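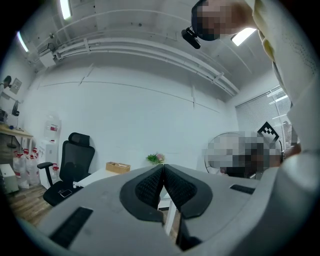 Pipe run and ceiling, lights on, blinds closed over the window.

July — room survey, ceiling + services

In from 7:15, wanted the room before it got warm. Main job: decide what happens to the ceiling before the Vashisht shelving goes in, bc once that's up we can't get a ladder anywhere near the wall.

Ceiling first. Painted concrete, white, full of small dark holes and marks. I take most of them for old anchor holes, from whatever hung here before our time. Augustina wants them all filled. I say fill the ones over the benches and leave the rest, grit only matters where it lands on work. Poked a few with the thin screwdriver. Two shed dust, the others solid. Brushed the loose stuff into a jar lid, gray powder, sandy between the fingers. Needs a vacuum before any filler or it'll just drop out again.

Filler: half a tub of the Drustik left, skin on top but fine underneath. Mixed a test bit on a scrap of tile. Goes off quicker than it says on the lid. Small batches then.

Pipes and trays. White bundle up in the corner where wall meets ceiling, on brackets. Went along with a hand on each bracket. One has play in it, toward the window end, can push it up with a thumb. Marked with blue tape. Didn't tighten, want Ludger Rothe to look first, he knows which of these pipes are live and which were capped. Asked him last month and he said he'd draw it up. No drawing yet!!

Small white box near where the pipes start: not opened. No label on it that I could find from the ladder. Ask Ludger that too.

Tray has room for our new cable, I think. Longest drop to the bench is 148 in going by the tape, with the tape sagging a bit, so cut long. There's a 500 ft reel in the store, barely started. Do NOT use the short offcuts from the Emus job, the jacket is cracked on at least one of them.

Lights. Tubes working. The one toward the window hums, you only hear it with the fan off. Brightness on the bench is ok in the middle and poor at the left end, my own shadow falls right on the vise. Could move the bench a foot instead of moving a light. Cheaper. Try it with the bench empty, it's a two person lift.

Blinds. Kept them shut, the sun comes straight onto the glue-up table otherwise. Slats dusty, wiped the lower ones with a damp rag and made it worse — streaks. Dry brush next time. Cord sticks about halfway up.

Back wall. Plain white, panel seams running across and a few vertical joints. Need to know whats behind it before hanging anything heavy. Knocked along at shoulder height: hollow, hollow, something solid, hollow. Pencil mark where it's solid. Vashisht rails want a fixing every 15 in, and the seams don't line up with that at all. Either a batten across the whole lot or freestanding units. Augustina Gbeho leans freestanding, me too after the knocking. Costs us floor depth though.

Paint: the old tin of Jendutow white is close but a touch yellower than what's up there. Dabbed a patch by the door, look again in daylight when dry. If it shows, buy new for the ceiling patches and use up the tin inside the cupboards.

To do
— vacuum holes over benches, then fill
— Ludger: loose bracket, white box, pipe drawing
— shift bench, check shadow at vise
— batten or freestanding, decide before ordering
— new blind cord
— take the tall ladder back downstairs, it was only lent til noon

11:40. Filler test on the tile is hard, scratches with a nail but doesnt crumble. Good enough. Left it on the window sill with the lid of dust, don't throw out.

This site uses cookies to remember your login and settings. Accept | Manage preferences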